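**How do you keep a pen display from turning into a jumble by closing time?**

I help out at my cousin's stationery shop, Medve, and the pen counter is my job (and my headache!). We have nearly 300 pens out at any one time, and by four in the afternoon people have tried everything and put it back wherever there was a hole. I love that they try them -- I really do -- but sorting takes me forever. Is there a better way than pulling everything out each night?
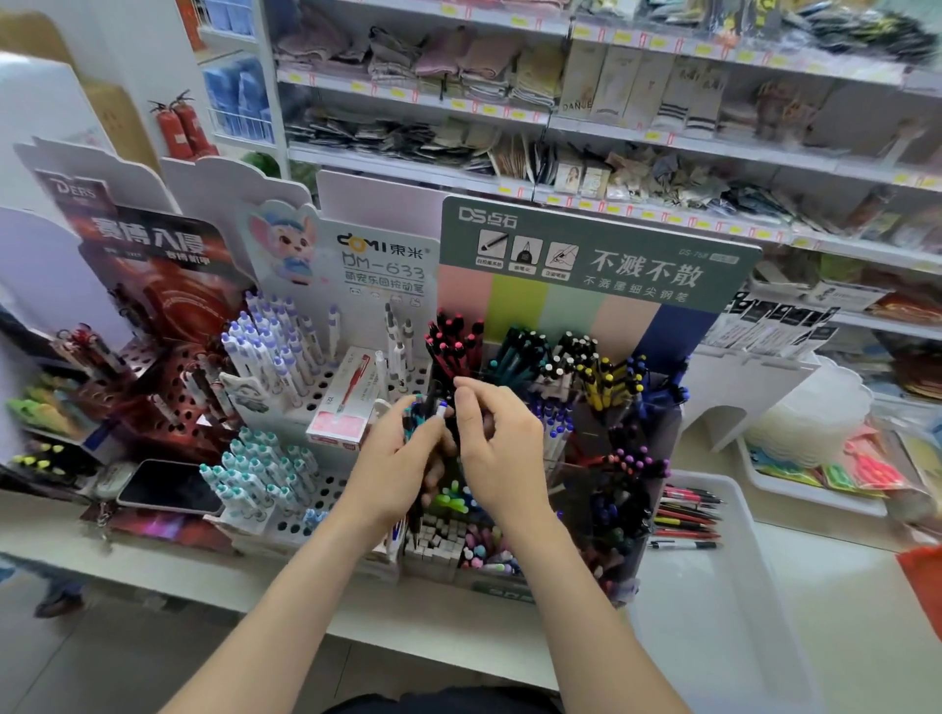
Sorting by color first is what saved my sanity, and I'd start there before worrying about models or prices. Go around the stand and gather one kind at a time into your left hand, like the little bunch of teal and white barrels there, and let your right hand do all the picking. You don't have to empty the rack, and you'll be surprised how fast it goes once your eye is only hunting for one color! I did 170 pens this way at the Jolholm store last May and still had time for a cup of tea.

-- Aarne Vainio

I agree with Aarne, mostly, though I'd go by type before color. Click pens in one go, capped pens in the next. Two whites can look the same from the top and be quite different pens, and then your customer gets home and is cross with you. Keep an empty mug by the register for anything you can't place, and deal with those at the end.

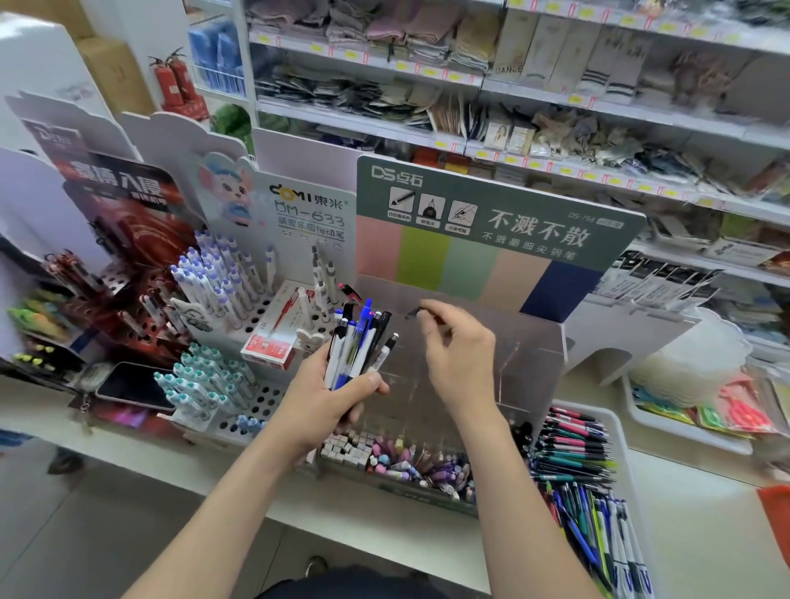
Oh, and the small stuff, erasers and toppers and so on, I leave for last and only do once a week. They get mixed again in an hour, and kids like digging through them anyway. If a compartment gets too full, take a handful out and keep it in a drawer.

-- Csaba Nyitrai

we just put a scribble pad on each side of the stand, helped a bit. people stay near the pen they picked up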